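Putting Away the Summer Clothes

October 22, 2022

I finally did the closet changeover. I meant to do it two weeks ago, but it stayed warm and I kept wearing the same three T-shirts. The last time I did this was in May, when everything heavy went into bags.

I do all of it on the bed. The straw mat is still on there from summer, and it's a good surface for folding because the clothes don't sink into it the way they do on a comforter. I pick up one piece, give it a shake, and decide where it goes before I pick up the next one.

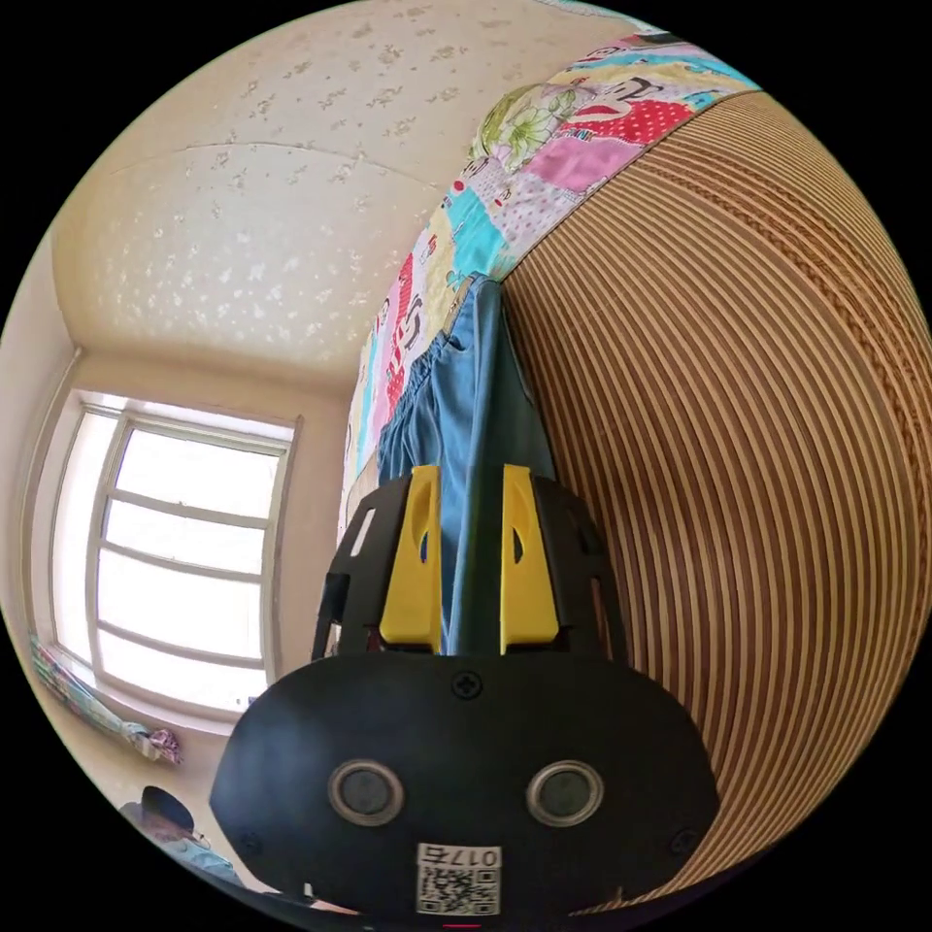

A reader left a comment on my May post saying I should roll everything instead of folding it, and that rolled clothes come out of the bag with fewer creases. I tried that with the T-shirts and it worked fine. Jeans I still fold. Rolled jeans take up too much room in my drawer, which is narrow and sticks on the left.

Jeans stay out all year, so they only need sorting. I fold them in half lengthwise, then in thirds. Sweaters get folded with the sleeves in and stacked, never hung. I lost a good one to a hanger a few years back, when the shoulders stretched into points.

I bought a set of storage bags from Dravent for $3.85 each. The zippers are stiff but they close. The old Vonarix ones split at the seams, so those went in the trash.

By the middle of the job there were light blue jeans across the mat, something dark green folded next to them, and the mustard sweater on top of that. The quilt got pushed up toward the wall.

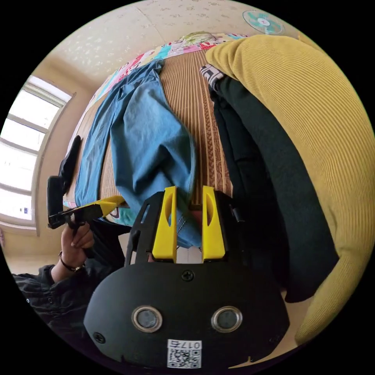
What's left

The mat has to come off the bed soon. I want to wipe it down and air it out before I roll it up. I also have a bag of things to give away and a coat that needs a button.

Recent posts
Fixing a drawer that sticks
Zokamville flea market, what I bought
Two months with the Beyene steamer

Contact | Copyright 2022 | Back to top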